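Altley Supper Club
Minutes of the July planning meeting, 7:00 p.m.
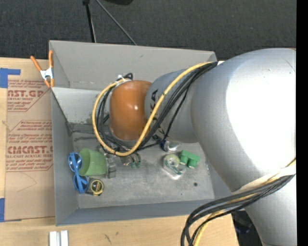
Item 2: the gray metal bin, with the light green plastic cup lying on its side at the left.

Hermine Kuster opened the meeting and thanked everyone for coming out in such sticky weather, and especially for the lemon cake, which was gone before we got to the first item (recipe to follow, we hope!).

1. Last minutes. Read and accepted, with one fix: the deposit for the Brellik hall is $210, and it has been paid.

2. Sorting the picnic things. There was a long and very friendly talk about the bin. Hermine would like small things to stop piling up in it between suppers, and most of us owned up to dropping something in there at one time or another. Agreed that plastic cups go back on the Nomby shelf, stacked, and that anything without a name on it will be set out at the next supper for people to claim. The floor of the bin is scuffed, but we all felt it has years left in it, and the idea of buying a new one was dropped with no hard feelings.

3. Cups and plates. We will need 16 more cups for the summer supper. Lema has them in packs, and Hermine offered to pick up 2 on her way home from her sister's. Plates are fine as they are.

4. Money. The balance stands at $243 after the hall deposit. A raffle was talked over at some length, with several fond memories of the last one, and put off until fall.

5. Any other business. The side door at the hall still sticks, so please give it a good push. Rides are available for anyone who would rather not drive after dark; just let Hermine know.

Closed at 8:40 p.m. Next meeting same place, and whoever took home the blue cake tin, please bring it along.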